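Elogio tardío de la mesa grande
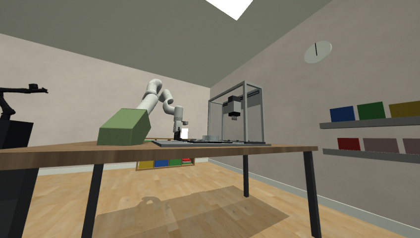 Mesa de madera con patas oscuras, en una recreación por ordenador.

Mi generación compró casa, cuando pudo, con la cocina integrada en el salón y el salón integrado en el pasillo. A eso lo llamaron espacio diáfano, palabra que en boca de una inmobiliaria significa que el olor a coliflor llega a las almohadas. Por el camino se perdió la mesa. Quedó en su lugar una barra con dos taburetes altos, pensada para gente que desayuna de perfil y se marcha enseguida.

Llevo un tiempo buscando una mesa grande, de las que admiten un codo y después otro. He visitado tiendas, he leído fichas técnicas y he aprendido que hoy casi ningún mueble se presenta con su nombre de mueble. La mesa que vi primero se llamaba Helmy y venía descrita como «superficie de encuentro». Pregunté si se podía comer en ella. El dependiente consultó la tableta antes de contestarme que sí, con manteles individuales.

Costaba 1875 euros sin las sillas. Las sillas tenían otro nombre y otro catálogo, y un precio que se facilitaba a petición, como los análisis de sangre.

En la segunda tienda, Allby, me ofrecieron una extensible. Tengo una opinión formada sobre las mesas extensibles, y es que son mesas pequeñas con remordimientos. Todas prometen una Nochebuena para doce y viven plegadas contra la pared, aguantando las llaves y la correspondencia del banco. El día señalado hay que apartar el sofá, encontrar el suplemento detrás de un armario y tirar entre dos de los extremos mientras un tercero da instrucciones. El suplemento, además, ha pasado el año a oscuras y sale de otro color.

La mesa de mis padres no se extendía. Ocupaba el comedor entero, hasta el punto de que para llegar a la ventana había que pasar de lado y metiendo la barriga. Sobre ella se planchaba, se cortaban patrones, se limpiaban boquerones encima de un periódico y se hacían los deberes en la punta que quedara libre. Mi cuaderno de matemáticas de quinto tenía una mancha de aceite en la lección de los quebrados y nadie me pidió cuentas. Una de las patas cojeaba y llevaba debajo un cartón doblado que heredamos con el resto; cuando vaciamos el piso, mi hermana quiso quedarse con el cartón.

No me hago ilusiones sobre aquellas comidas. Se discutía mucho y bastante mal. Había un tío que sacaba el tema de las lindes antes del segundo plato y una abuela que se dormía en el momento exacto en que le tocaba dar la razón a alguien. Pero la mesa medía lo suficiente para que uno pudiera enfadarse con los de un extremo y seguir pidiendo el pan a los del otro. En una barra con dos taburetes, si te enfadas, te has enfadado con toda la concurrencia.

Sospecho que por ahí se explica parte de nuestro mal humor. Comemos en el sofá, con el plato en las rodillas, mirando todos hacia el mismo lado igual que en el autobús. Trabajamos en la cama. Recibimos a los amigos de pie, alrededor de una fuente de hummus, y a las once los despedimos con un dolor de riñones que atribuimos a la edad. Para sentarnos de verdad reservamos en un restaurante, donde nos dan una mesa de sesenta centímetros por turno de hora y media.

También probé por internet. Una plataforma llamada Dido me enseñó 284 resultados al escribir «mesa grande de comedor», entre ellos una bandeja para el baño, tres escritorios para gatos y un mantel. Filtré por tamaño y apareció una mesa de pimpón. Confieso que la tuve un par de días en la cesta. Es amplia, sólida, se lava con un trapo, y la red serviría para separar a los partidarios de la tortilla con cebolla del resto de la familia.

Al final me escribieron de Clilta, que es un almacén de segunda mano a las afueras, con goteras y un horario caprichoso. Tenían una de castaño, procedente de una pensión que había cerrado. Fui un miércoles por la tarde. Era fea, maciza, con quemaduras de puchero y unas iniciales grabadas a punta de tenedor. Pedían 512 euros, transporte aparte, y al transportista le bastó ver la foto de mi escalera para ponerse triste.

La compré. No cabe por la puerta del comedor, que por lo demás no tengo, de modo que está en la entrada, en diagonal. Para salir de casa hay que rodearla. El domingo comimos siete, uno de ellos prácticamente en el rellano, y la vecina de enfrente, que subía con la compra, acabó tomando café con nosotros sin haber soltado las bolsas.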